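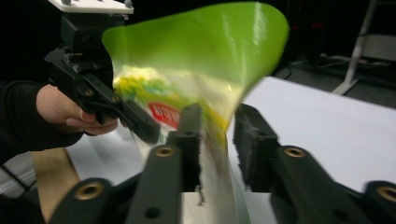 Una bolsa de aperitivo verde, sujeta entre dos pinzas de mano en el laboratorio de Mirkmont.

Cuando le pregunto por qué ha dedicado buena parte del año a las bolsas de plástico, la investigadora se ríe y me pide que me siente, porque la respuesta es larga. «Una caja es una caja la cojas por donde la cojas», me dice, «pero una bolsa cambia de forma en cuanto la tocas, y eso a un modelo le cuesta muchísimo». De ahí nació Fuseo, el método que su equipo presentó en febrero y que aprende directamente de las manos de una persona, sin pasar por el mando a distancia de un robot.

La idea, me cuenta con un entusiasmo contagioso, es grabar a alguien haciendo la tarea con las mismas pinzas que luego llevará la máquina. Reunieron 1837 demostraciones y se quedaron con 1034, después de tirar (le duele todavía, se le nota) todas aquellas en las que se perdía el seguimiento de una mano. «Al principio lo guardábamos todo, y el modelo aprendía también nuestras dudas».
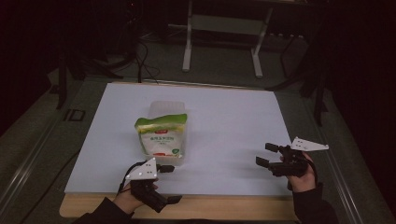
La coordinación entre las dos manos es lo que más le interesa, y lo que más tarde llegó. Fuseo no trata cada pinza por separado: predice la posición de una respecto de la otra, y para eso hace falta saber en todo momento dónde están. De ahí las placas blancas triangulares con puntitos negros que van montadas encima de cada pinza, orientadas hacia fuera en la derecha. «Parecen banderitas, ya lo sé, pero les tengo cariño», confiesa.

En las pruebas con bolsas que el modelo no había visto, el robot completó 529 intentos, y con solo 23 demostraciones nuevas por tipo de envase la mejora ya se apreciaba. Lo que sigue fallando es el plástico muy fino, que se pega a sí mismo. Con eso están ahora, junto con los compañeros de Novdale, y me enseña una libreta llena de tachones antes de volver a la mesa.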